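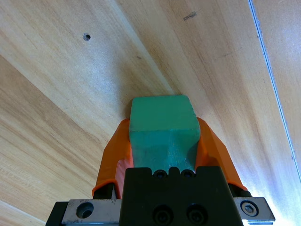 Fornau Shared Workshop
Inspection checklist, two-arm block table
October 2021
Checked by: Kosmas Raptis
Next full check: February

Mark each line OK, FIX or N/A. Write a comment for anything that isn't OK. Arms stay off until section 1 is finished.

1. Before power

1.1 Emergency stop button reachable from both sides of the table. OK
1.2 Emergency stop cuts both arms. FIX
Comment: It cut the left arm at once. The right arm kept holding torque until the controller timed out. Found a relay lead in the wrong terminal, moved it, tested again 6 times. Cuts both now. Leaving this as FIX until a second person has tested it.
1.3 Base bolts tight on both arms. OK
1.4 Table doesn't rock when pushed at the corners. OK
Comment: One foot had backed off a little. Locknut added.
1.5 Power supplies off the floor, vents clear. OK

2. Arms and cables

2.1 Cables have slack through the full wrist turn. OK
Comment: Turned each wrist by hand to both ends. The loop on the right arm is large and could catch if anybody shortens the reach in software. Check again after any change to the home position.
2.2 No cable rubbing on a sharp edge. FIX
Comment: Light wear on one jacket near the Enach controller box. Wrapped for now. Replace before the next long run.
2.3 Arms can't reach each other at the programmed limits. OK
Comment: Speed limit is at 40 percent in the Zernine software. Leave it there for new users.

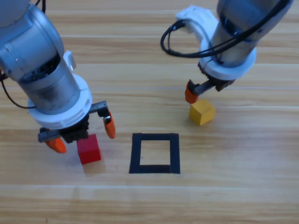

Can both arms run at the same time during a class?
Only when one person is on the stop button and does nothing else. With fewer people than that, run one arm and park the other.

3. Grippers

3.1 Fingertips seated, no cracks at the base. OK
Comment: Pulled each one by hand. None moved. The spare set in the drawer has one with a split along a layer line. Thrown out.
3.2 Gripper body screws tight. OK
Comment: Hex key only. The ball-end driver has been rounding the heads.
3.3 Rails clean and moving freely. OK
Comment: Wiped with a dry cloth. No oil. Oil ends up on the blocks and then they slip.
3.4 Grip force at the low setting. FIX
Comment: Was set two steps too high, left over from somebody's test. Put back to low. Please write it on the board if you change it.
3.5 Gripper holds its block when the stop is pressed. OK
Comment: Held for 5 minutes, then released by hand using the Raptis release procedure on the wall sheet. 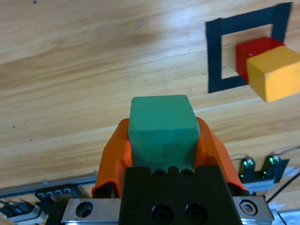 Green block in the grip, red and yellow blocks at the tape square.

4. Table and work area

4.1 Tape flat, no lifted ends. OK
Comment: Press the corners down at the start of each session. If a strip won't stay down, replace the whole strip.
4.2 Surface clear of tools, cups and loose screws. FIX
Comment: Found a hex key and a pair of side cutters within reach of the left arm. Both back on the rack.
4.3 Blocks free of splinters and sharp corners. OK
4.4 Glare from the lights not confusing the cameras. OK
Comment: Borderline in the late afternoon. Pull the blind.

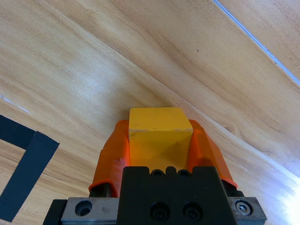 Zernine bench group replied that 4.4 should be a FIX, as their afternoon runs lost track of the tape twice last month and the blind doesn't cover the last window. They asked for a second blind before anyone raises the speed limit.

Comment: Agreed. Changed 4.4 to FIX. Measured the window, will order.

5. Shutdown

5.1 Arms parked, grippers empty and open. OK
5.2 Main switch off and key returned to the hook. OK
5.3 Log filled in, including any stop presses. FIX
Comment: Entries are missing for two evenings. A stop press goes in the log even if it was a mistake.

Still open: 1.2 second test, 2.2 cable, 4.4 blind, 5.3 log entries.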